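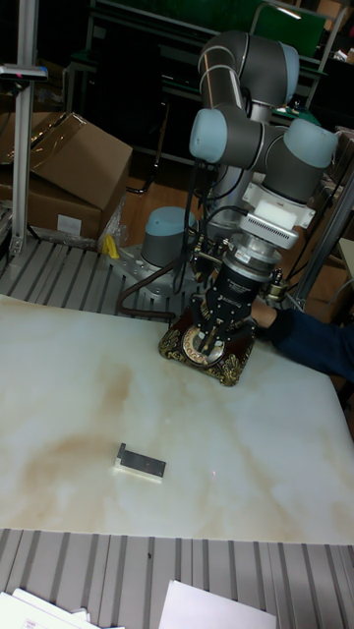
Le bras articulé et sa pince, au-dessus d'un objet à cadran. Journée portes ouvertes, atelier Bouvier.

Comment un robot attrape-t-il un objet ?
Dossier jeunes lecteurs, à partir de 9 ans

L'atelier Bouvier ouvre ses portes au public en janvier. La visite dure 40 minutes et s'arrête devant plusieurs postes de travail. Ce dossier explique ce qui se passe au poste 4, celui de la préhension. « Préhension » est le mot technique pour dire « action de saisir ».

Les parties du bras
Un bras de robot est une suite de segments rigides reliés par des articulations. On appelle chaque articulation un axe. Le bras du poste 4 possède six axes. Ton propre bras fonctionne selon un principe voisin : l'épaule, le coude et le poignet sont des articulations, les os sont les segments.
La base est fixée solidement et ne bouge pas. Dans chaque axe, un moteur électrique fait tourner le segment suivant. Un codeur, c'est-à-dire un petit instrument qui mesure l'angle de rotation, indique à l'ordinateur la position de l'axe. Avec les six angles, l'ordinateur calcule où se trouve le bout du bras.

La pince
L'outil placé au bout du bras s'appelle l'effecteur. Au poste 4, c'est une pince munie de doigts noirs articulés. Entre un bras et sa pince, on peut monter un capteur d'effort. Il mesure les forces qui s'exercent sur l'outil : quand les doigts touchent quelque chose, la valeur mesurée change.

Pourquoi un téléphone ancien ?
Un cube est facile à saisir, car ses faces sont plates et parallèles. Un téléphone à cadran a des creux, des bords arrondis, des décorations et un combiné posé sur un support. Le choix du point de contact est donc plus difficile. 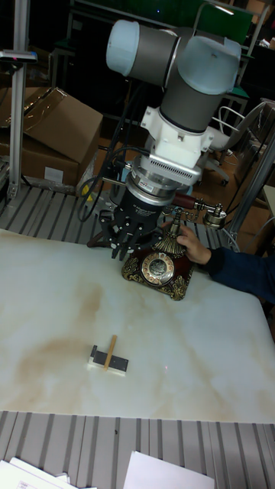 Huguette Gautier a demandé pendant la visite si le robot savait qu'il s'agissait d'un téléphone. La réponse est non. Un programme peut associer le mot « téléphone » à une forme, mais il ne sait pas à quoi sert un combiné. Pour saisir l'objet, il lui faut surtout des mesures : largeur, hauteur, orientation.

Les étapes d'une prise
1. L'approche. Le bras amène la pince au-dessus de l'objet, doigts ouverts.
2. La descente. Le mouvement ralentit près de l'objet.
3. La fermeture. Les doigts se resserrent jusqu'au contact.
4. Le contrôle. L'ordinateur vérifie les efforts avant tout levage.

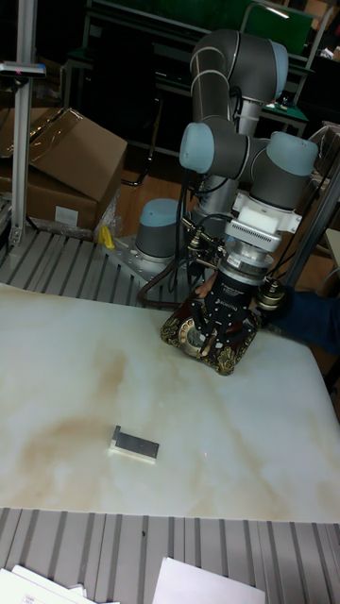
Les doigts de la pince entourent le téléphone.

Si la force de serrage est trop faible, l'objet glisse. Si elle est trop grande, il peut se casser. Le frottement compte aussi : une surface lisse demande de serrer davantage qu'une surface rugueuse. Tu peux le vérifier avec un verre en plastique, tenu d'abord à mains nues, puis avec des gants de laine.

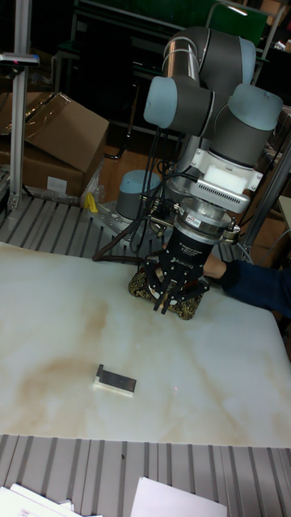

La position des doigts compte autant que la force. Si la prise est trop éloignée du centre de gravité, l'objet bascule quand on le soulève. Le centre de gravité est le point autour duquel le poids est réparti. Pour une règle, il se trouve au milieu. Pour un objet de forme compliquée, il faut le calculer ou faire des essais.

Petit lexique
Axe : articulation motorisée du robot.
Codeur : instrument qui mesure un angle.
Effecteur : outil fixé au bout du bras.
Préhension : action de saisir.

Consignes pour la visite
Reste derrière la ligne tracée au sol. Ne touche pas aux câbles. Pose tes questions à l'animateur du poste.
Les groupes sont limités à 31 personnes, accompagnateurs compris.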